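The drop that wasn't logged: Reet Liepiņa on a gripper fault
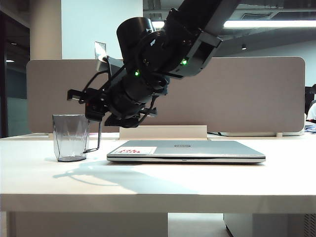
Pitcher trial at the desk cell, gripper open beside the rim.

10 June's build of the controller is still marked "hold" in the Ravoter release list. The fault it is held for came up in a desk trial, with a plastic pitcher and an arm running at reduced speed, and it produced no alarm. Reet Liepiņa, the controls engineer who wrote the incident report, spoke to the newsletter about what happened and what has changed in the cell procedure.

The task is a simple one on paper. The arm approaches an empty pitcher from the handle side, closes on the handle, lifts it clear of the desk, moves it sideways and sets it down. Ravoter uses the routine as a regression test for Cloritach, its grasp supervisor, which decides whether the fingers have hold of something and whether the arm is permitted to move.

"On the run in question the supervisor reported a good grasp, the arm lifted, and the handle slid through the fingers on the way up," Liepiņa said. "The pitcher came down on its base and tipped. The arm finished the transfer with nothing in the gripper, opened over the target position, and logged a completed cycle. As far as the log is concerned it was a normal run."

The operator, Kelly Blackburn, hit the stop after the arm had begun its return. There was no injury and no damage to the arm. Blackburn's written statement notes that she had been watching the screen and looked up at the sound.

Liepiņa said the first assumption was a mechanical one. Clear plastic handles are thin and curved, and the fingers had been refitted the previous week. The pads were checked for wear and the linkage for play. Both were within the limits on the service sheet.

"We lost most of a day on the mechanics. I don't regret it, you have to close that branch off, but the data was already pointing somewhere else. Finger position at the moment of lift was where it should be for a handle of that thickness. Motor current was where it should be. A few hundredths of a second later the position changed and the current fell away, and the supervisor didn't respond to either."

The cause was in the way Cloritach handled its own confirmation. Once a grasp had been confirmed, the software set a flag and held it until the next open command. Position and current continued to be sampled and written to file, but no part of the motion logic read them after the flag was set.

"It was a latch," Liepiņa said. "Somebody put it in to stop nuisance trips. Early versions would drop out of the grasp state whenever the current dipped during acceleration, and you'd get an arm stopping halfway through a move with a perfectly good grip. So the state was latched to get through the acceleration phase, and the unlatch that was meant to follow was never merged. I found the ticket. It had been closed as a duplicate of a different one."

Why the regression test did not catch it earlier is a question the report spends two pages on. The test had been run 3,000 times over the life of the software, mostly in simulation. The simulated pitcher was modelled as a rigid body joined to the gripper at the instant of confirmation, so it could not slip. On the physical cell the pass criterion was the completed-cycle entry in the log, and the operator's observation was recorded in a free-text field that the test script did not parse.

A search of that field turned up 4 earlier entries that describe the same behaviour. One reads, in full, "dropped it, reran, ok."

"That one stung a bit," Liepiņa said. "The people running the cell did report it. They reported it in the box we gave them, and the box went nowhere. I wouldn't call that operator error and the report doesn't."

Asked whether a dropped pitcher qualifies as a safety matter, she was careful about the distinction. The grasp supervisor is not a safety-rated function at Ravoter. The stop circuit, the speed limit and the force limit are independent of it, and all three were tested after the incident and behaved to specification. In that narrow sense no protective measure failed.

"But Cloritach also goes out to sites. Lockwood has it on a bench where the arm carries glassware, and there the consequence of a silent drop is broken glass inside the reach of a person who's been told by the display that the part is held. The risk assessment for that bench credits the grasp supervisor with a reduction in likelihood. It shouldn't have. A function that isn't safety-rated can't be given that credit, and we had reviewed that assessment ourselves."

Lockwood was notified the same afternoon and took the glassware programme out of service. Its bench has since been returned to use with a fixed screen between operator and arm, and with the likelihood credit removed from the assessment. Liepiņa said the screen would stay whatever happened with the software.

The correction itself is short. The latch now expires 90 milliseconds after the lift begins, which covers the acceleration phase at the speeds used on the desk cell. After that the supervisor compares finger position and motor current with the values stored at confirmation, and a departure in both brings the arm to a controlled stop with the fingers held in their last commanded position. A departure in only one is logged as a warning and the move continues.

That last decision was argued over. Blackburn, who has run the cell through the retest, wanted a stop on either signal. Liepiņa preferred to keep the warning.

"Kelly's view is that a stop costs you a minute and a drop costs you more than that, and on this cell she's right. My concern is that if it stops every tenth run, someone will put a latch back in. That's how we got the first one. We've left it configurable, with the stricter setting as the default on any bench that carries glass, and I'd expect to have that argument again in August when there's more data."

Blackburn said by email that she still considers the warning too easy to miss. "It's a yellow line in a list with a lot of other yellow lines," she wrote. "If you've got your eyes on the arm, where they should be, you won't see it. I've asked for a tone." The tone has been approved and is not yet fitted.

There is also a limit to what the current signal can show. With an empty pitcher the load on the fingers during a lift is small, and the difference between a held handle and a slipping one sits close to the noise of the measurement. Liepiņa said the position signal does most of the work in that case. A handle that tapers evenly could still slide some distance before the comparison trips.

"I'd like a proper slip sensor in the pads. Prusow have offered a pair for evaluation and we'll try them, but I don't want the release waiting on hardware. The software should be able to say 'I don't know' in the meantime, and until now it couldn't. It had held and not held. There's a third state in the new build, and the arm won't start a lateral move from it."

Changes to the test procedure have been made alongside the code. The completed-cycle entry is no longer accepted as a pass on its own; the operator confirms the pitcher's final position from a fixed list before the next run can start. The free-text field has been kept, and any entry in it now opens a ticket that must be closed by someone outside the development group. In simulation, the rigid joint has been replaced with a friction contact, and a set of deliberate slips has been added at different points in the lift.

The physical cell has its own deliberate slip. The handle is greased and the routine is run at the standard speed, with the supervisor expected to stop the arm before the sideways move. Liepiņa described the method as crude and said it had already found a second defect, in which the stop was issued correctly but the log recorded it as an operator stop. That has been fixed in the held build.

She was reluctant to give a release date. The retest on the desk cell is complete apart from the greased runs at the lowest grip setting, and the Lockwood bench will repeat the set with its own vessels before the hold is lifted. Sites running the earlier version have been told to treat the grasp indication as information only, and to leave any exclusion distance unchanged when the display shows a part as held.

"If you're on the old build, assume the gripper is empty or about to be," Liepiņa said. "Stand where you'd stand in that case."

The incident report and the revised desk cell procedure are available to licensed sites from the Ravoter support desk on request. Sites that have altered the latch setting locally are asked to say so when they write in.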